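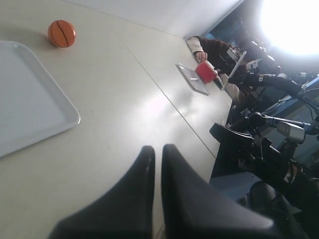

Drument tabletop set, bench log, December
Zerkthorpe, long wall bench

Continuing from the last entry. The hoop is up on the wall with its own suction cup and the first job today was to settle how high it should go and whether it will stay there. Everything else on the list (tray position, ball, marks on the wall, the seam) came second and got less time.

Mounting

The wall is painted and smooth enough for a cup. It was wiped with a damp cloth, then with alcohol on a lint-free wipe, then left alone for a quarter of an hour. Cup was wiped separately, pressed on with the heel of the hand and held for a count of thirty. No water or petroleum jelly on the lip. Both were tried on the previous mounting and both made the cup creep downward under load.

Rim height is 221 mm from the tabletop to the top of the ring, measured at the front. The rear reads slightly higher, so the ring droops a little toward the bench. Droop comes from the joint between cup and ring and can be bent out by hand, but it comes back after a few knocks. Leave it.

Load check: 400 g hung from the front of the ring on a loop of string, left for one hour. Cup did not move against the pencil tick. Repeated with 1000 g and the cup let go in under a minute. The front of the ring is the worst place to hang anything, so this is conservative. The ball is nowhere near either figure. What matters in use is a sideways knock on the ring, and I have no good way of putting a number on that. A firm push with a finger at the left side of the ring rotates the whole hoop on the cup before the cup lifts. Pushing it back by eye is good enough.

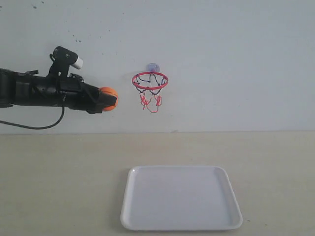 Clearance is the other half of the height question. The ball has to come in over the rim with enough room that it does not catch the ring on the way, and at the same time the hoop cannot be so low that the ball has no drop below the net. At 221 mm there is room for both. Lower positions were tried with the hoop held by hand and the ball sat on the table with the net still draped over it, so it had to be pulled out sideways. Higher positions have no problem with the drop but the bounce gets worse and the ball ends up on the floor.

Ball

Circumference 171 mm by tape, measured across the seams. Measured again after squeezing and it came back to the same value. It is soft enough that a tight grip flattens it visibly, and a flattened ball does not come away cleanly. Light grip only.

The tabletop is glossy and close to level, but not quite. The ball was set down at several places along the bench and released. Near the large tray it stays put. Past the joint between the two table sections it wanders slowly toward the wall. Shimming the far section is possible but the bench is shared, so for now the starting position stays on the near section beside the tray.

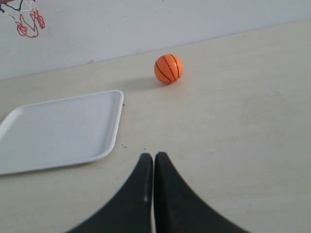
Ball and large tray, tray empty.

Trays

The large white tray is the return position. Raised rim, rounded corners. The rim is enough to hold the ball if it is placed, not enough if it is dropped from hoop height: the ball bounces over the edge more often than it stays. Tried a folded paper towel in the bottom. It works, but the towel shifts and I do not want a loose item in there. A cut piece of thin felt would be better. Not done yet.

The tray slides on the tabletop when the rim is bumped. Two options, either four small rubber feet or a strip of removable tape under the long sides. Tape is faster and leaves the height alone, so tape first. Mark the corner positions in pencil before lifting it, otherwise the angle is lost and has to be guessed.

The small tray, white and silver with the metallic rim, goes at the far end with the red knobbly piece on it. It has no part in the hoop task. It should be set before the ball is placed, as reaching across afterward tends to disturb the ball.

Dirt

There are tiny dark specks on the table next to the right side of the large tray. Could be crumbs or could be marks in the surface. Check with a fingernail before using anything wet. If they are loose, brush toward the bench edge and not toward the seam, which already collects dust and is tedious to clean. A plastic card with a wipe folded over it gets into the seam reasonably well.

Wall specks are a separate matter, see below.

Net

The net arrived tangled. The dark upper part hangs properly from the ring now. The red lower part is still irregular and pulls in toward a point, and the ball hesitates there on perhaps one drop in several. Combing it out with a pencil helps until the next few passes. Steaming was suggested. I would like to try opening the lowest loops by hand first, and if that fails, ask Olaniyan whether the net is sold separately from the ring. Their listing shows only the complete hoop.

Cutting the lower loops off would solve it in a minute, but then the net frays and we are picking thread off the bench. 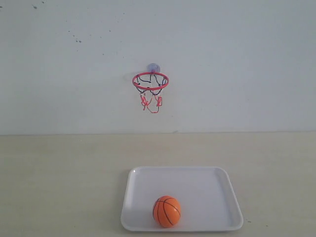 Hae-won Ahn
Bench technician, Drument

Wall

Small dark specks up and to the left of the hoop, in a loose diagonal. They are clear of the cup, so they do not affect the mounting. I would still like them gone before the paint gets touched up. Dry eraser first, on one speck near the top, and look at the result from the side for a shiny spot. If it leaves a shine, stop there and leave the rest. No solvent on that area: the alcohol wipe under the cup was fine, but it was one pass on a small patch and I have not tried rubbing with it.

If the hoop has to come off, lift the cup by the edge with a thumbnail. Pulling on the ring bends the joint. Clean and dry the patch again before remounting, and use the pencil tick for height.

A spare cup from Hunik is in the second drawer. It is slightly stiffer than the one fitted and has not been load tested. Same procedure, 400 g for an hour, before it goes on the wall for real.

Open

Felt for large tray, cut to the flat part only, corners rounded
Tape under tray, mark corners first
Lower net loops, by hand
Eraser test on one wall speck
Level check on the far table section, long spirit level (borrowed, needs to go back)
Recheck rim height tomorrow morning before anything is moved, and write the reading next to the pencil tick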